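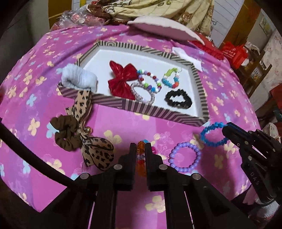
What does Hunent do?

We make hair accessories and beaded bracelets, and we repair bracelets that people already have. We are a small company in Lenmont, and we sell from our own shop, from our website and at the Vestgate market.

Who we are

My name is Damian Pichler and I run Hunent together with my sister. The company was started by our grandmother in 1971. In that time she was selling only ribbons and buttons, from the front room of her flat in Vestgate. The beads came later, when our mother took over and noticed that the children who came with their parents were always asking for something they could wear at once.

Today there are five of us. Two colleagues sew the scrunchies and bows, one is responsible for beads and repairs, my sister does the buying, and I do the letters, the accounts and this website. English is not my first language, so please forgive me if a sentence is a little stiff.

What we make

Our scrunchies are made in cotton, satin and plush. The plush ones sell best in winter, and the black ones sell the whole year. Bows we make in plain satin and in printed fabric, and the leopard print has stayed in our range much longer than my sister wished – our customers continue to order it.

The bracelets are strung on elastic cord. You can choose one colour for the whole bracelet or mix as you like, with hearts, flowers and small charms between the beads. At this moment we keep 475 kinds of bead in the shop. Most of them come from Kaufmann, a wholesaler with whom our family has worked for many years.
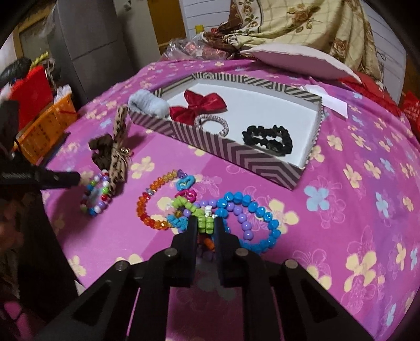
Can I send you a bracelet that is broken?

Please do, also if it was not bought from us. Put the beads which you still have in a small closed bag, write your name and the size of your wrist on a paper, and post it to the shop. We will tell you the price before we begin the work.

How we repair

First we sort the beads by colour and size on a cloth. Then we look for replacements for the missing ones. If we cannot find the same bead, we ask you which other colour you would like, and we do not decide this for you. The old elastic is always thrown away, and the bracelet is strung again on a new cord with a double knot.

Last year we repaired 3378 bracelets. In April and before Christmas there is more waiting, normally two weeks.

Taking care of your things

Roll the bracelet over your hand and do not pull it by one bead. Take it off before swimming. Keep it flat in a box or on a tray, because hanging makes the cord longer with time. Cotton scrunchies can go in the washing machine in a small net bag. Satin bows should be washed by hand – the water must be only lukewarm.

Groups and parties

On Saturday mornings we have a threading table in the back of the shop for children from six years. There is place for eight children, and a parent should stay in the shop. For schools we prepare boxes with mixed beads and cord, with a minimum order of 100 pieces.

Visit us

The shop in Lenmont is open from Tuesday to Saturday, from ten until six. On Monday we are closed for the public, but we answer the telephone in the morning. If you come for a repair, please ring the bell at the side door, as the repair desk is on that side.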